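Ticket 359: red ring and silver clip, clip sits up too high
Product line: Simine key tags
Opened by: Gholamreza Mazandarani
Status: Waiting on customer
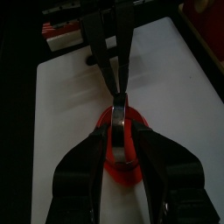

What's happening

Hello, and thanks for having me back so soon after the last one. I've got a box of 200 of the red oval rings here and I'm fitting the narrow silver clips to them, the ones with the curved top. Most go together beautifully and I've been really pleased with the colour (such a cheerful red!), but every so often I get one where the clip stands up proud of the ring and won't settle down, no matter how patiently I fiddle with it. I've put 23 of those aside in an ice cream tub so they don't wander back in with the good ones.

What I've tried so far

Swapped the clip for one from a different bag. Same thing on most of them.
Turned the ring over and tried from the other side. That fixed 9, which cheered me up no end.
Wiped the tabletop down and laid the ring flat before starting. No real difference, but it's a nicer way to work.
Left them overnight in the warm cupboard, on my neighbour's advice. No change at all.

Reply from Ollgate support, 10:40 am

Hi Gholamreza, lovely to hear from you again, and thank you for being so thorough. Could you please check the inside edge of the rings that are still giving you trouble? Run a fingernail right around it. We had a batch in May with a little ridge left over from moulding, and it catches the clip just before it seats. If you feel a bump, a few light strokes with a fine nail file should do it. Please don't squeeze the clip with pliers, as the polish marks very easily.

Customer update, 2:15 pm

You were spot on, there's a bump on the first three I picked up. I've filed one and the clip went down sweetly. I'll work through the rest of the tub after tea and let you know how I go. If any are past saving, should they go back to you or to Fasteo, where I bought them?

Support, 2:30 pm

Back to us is fine, with the ticket number on the bag. We'll leave this open until we hear from you.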